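Fold lines in tablecloths that won't come out
Home & Household > Laundry and Linens

dridico_r
I bought four printed cotton cloths for the folding tables we use at our club's open house in August. They came folded tight in plastic and every one has a hard crease down the middle. I washed one on warm and hung it up overnight and the crease is still there. Any way to do this without ironing all four? They are long and my ironing board is not.

jussara_f
Take it out of the washer damp and put it straight on the table. Pull it flat by hand and weigh down the edges with books. Mine are flat by morning.

zgulyas
Damp cloth on a folding table is how I swelled the edge of mine. Particle board under the vinyl. I would not do that.

jussara_f
Damp, not dripping. I put a shower curtain liner under it. Five years, same table.

zgulyas
OK, with a liner I can see it. You didn't mention a liner.

Litthorpe
Just iron the middle. Lay a bath towel on the table, put the crease over the towel, iron a strip about as wide as the iron and slide the cloth along. Ten minutes a cloth. Check the care tag first, some of those prints stick to the iron.

dridico_r
Tag says cotton/poly, medium heat. So not all cotton like the listing said.

raissa.p
Then that's your problem. Poly blend holds a factory fold much worse than cotton. I'd send them back and get plain ones.

Litthorpe
Disagree, blends iron out fine at medium if you use steam. And she already washed one, so that one isn't going back.

dridico_r
He, but yes. Not going back.

Daiane Rocha
A crease is a lot easier to see on a grid or a check than on a solid color. My kitchen one is peach with thin white lines, and the lines jog sideways wherever they go over the fold. On a plain cloth you would only get a bit of a ridge. 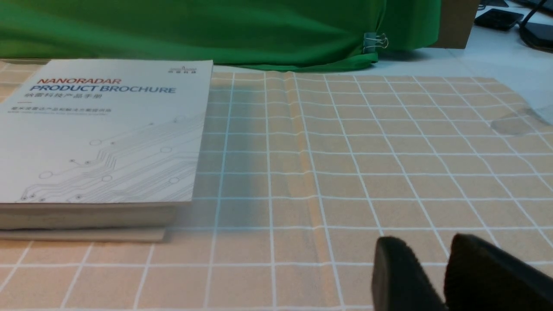

I stopped trying to get mine perfect and now I only worry about where the fold ends up. If it has to run down the middle, keep anything you want to sit level off to the side of it, like the white NANORADAR brochure to the left there, on the flat part of the cloth. For handouts at an open house that is good enough. Glasses I would be more careful with.

raissa.p
I can't un-see lines like that, I would have to iron it. But I iron pillowcases too.

zgulyas
For handouts, fine. If people are eating at it I'm with raissa.

dridico_r
Handouts on three tables, coffee on the fourth. I'll iron the coffee one with the towel method and put the piles to one side on the others. Does anyone store theirs rolled?

jussara_f
Yes, on the cardboard tube from wrapping paper. Two cloths per tube.

Litthorpe
Hung over a padded hanger works too if you have the closet space. Don't use a wire one, you'll get a new line.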